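Filed under: Home Gadgets, Before You Buy

Budgeting for a home robot without getting talked into it
By Cledwyn Skyrme, 30th March

Every summer the Paltville hardware store fills its front window with robot vacuums, and every summer I get mail asking which one to buy. My usual reply is to wait. If you can't wait, at least do some arithmetic first.

Start with the floor. The box says a machine will cover 2,000 square feet on a charge. Fine, but you don't own 2,000 square feet of bare floor. You own beds, rugs, a table with chairs under it and a closet full of shoes. Take a tape measure, add up the parts a low machine could really reach, and shop for that number. In my house the answer was so small that a broom was doing the job already.

Next, write down the full price. A $300 vacuum needs filters, brushes, bags if it has an emptying dock, and sooner or later a battery. I put $200 beside it for the first few years, and I haven't felt foolish yet. If the maker won't tell you what a battery costs, take that as your answer.

Then get down low and look at the room from where the machine will be. I mean this literally. Lie on the floor if your knees allow it. A room that looks clear from the doorway can be full of cords and chair legs down there, and one that feels crowded may turn out to be mostly open. 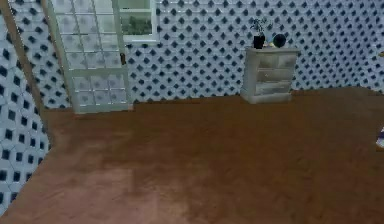 Computer rendering of a room from a low viewpoint: plenty of open floor, a glass-paneled door, and a small nightstand against the back wall.

A room like this is the easy case, and it's the kind you tend to get in a sales demo. Any machine ought to manage a wide stretch of open floor. Ask about the corners and the strip along the wall. Ask what happens at a glass door, too, and don't accept "it learns" as a reply. Patterned walls are another question worth putting to the seller if the thing steers by camera.

Furniture needs its own check. Measure the gap under each piece and compare it with the height of the machine, including any bump on top. If you keep a plant or anything round on a nightstand, think about whether a knock at floor level would matter.

My neighbor Apolline Millet bought 2 machines, one for each floor, after the salesman in Cliston told her that stairs were "being worked on." She likes the upstairs one. The downstairs one lives in its carton. I'd have bought one, carried it up and down until July, and then decided.

Last thing: skip the extended plan until you've read what it leaves out. Mine left out the battery, the wheels and "normal contact with household objects."

Contact us | © Paltville Home Notes | Back to top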